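Covering a big table for the August sale: iron the cloth or not?

traceyheywood
Posts: 80

Hello all, I hope everyone is keeping well in this heat. I've been given the long table against the back wall for our August sale and I'm in a bit of a muddle over the cloth. It's a big pale cream one, lovely soft weave, but it has lived folded in a cupboard since last year and the creases have rather settled in. I've thrown it over to see how it sits and I'm pleased with the colour, less so with everything else. The back edge won't lie down for love nor money, it rides up against the wall in the middle.

I was going to put my dark blue on top to break up all that beige, as most of my stock is white china and it does get lost on cream. I haven't decided how to lay it yet, so it's just dropped there for now. 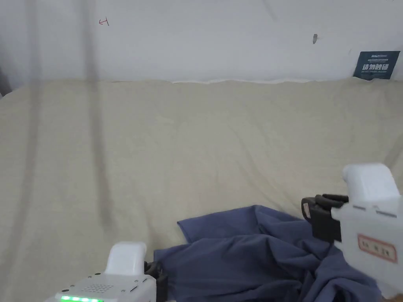

Linnea Strömberg thinks I should leave the ironing board where it is and mist the creases with water once the cloth is on the table, then smooth it out with my hands and go and have a cup of tea.

pluster
Posts: 2,556

I'm with Linnea on the misting, Tracey, I've done it for years with heavier cottons. Do it the evening before though, and pull gently towards the corners as you go. As for the back edge, fold the hem under by a hand's width and let the weight of the cloth hold it. I wouldn't pin it, pins always end up in somebody's thumb at packing up time.

Clidemex
Posts: 4

Sorry to be the awkward one, but I would iron it. Misting is fine for a little fold here and there, but a year in a cupboard is another matter, and under hall lights every line shows. I do mine on the table itself with an old blanket underneath, a bit at a time, and it really isn't the chore people make out.

pluster

Depends on the table! I tried that once on a varnished top and had a cloudy patch to explain afterwards, blanket and all. Please do check with whoever owns it first.

sullance
Posts: 5

What about the blue one? I'd lose it altogether, myself. White china on cream can look ever so gentle and expensive, and the dark cloth will show every speck of fluff.

traceyheywood

Oh, I do like my blue, sullance! I take the point about the fluff (I have a cat, so say no more) but I've had people walk straight past the white jugs before now. Perhaps folded into a runner down the middle, with the cream showing either side?

Žukauskas

Runner, yes. Iron that one at least, it's small enough to do at home, and roll it round a cardboard tube to carry it.

traceyheywood

A tube, of course, I have one from the wrapping paper. Right, blue one ironed, cream one misted, and if it still looks like an unmade bed at eight in the morning I shall come back and apologise to Clidemex.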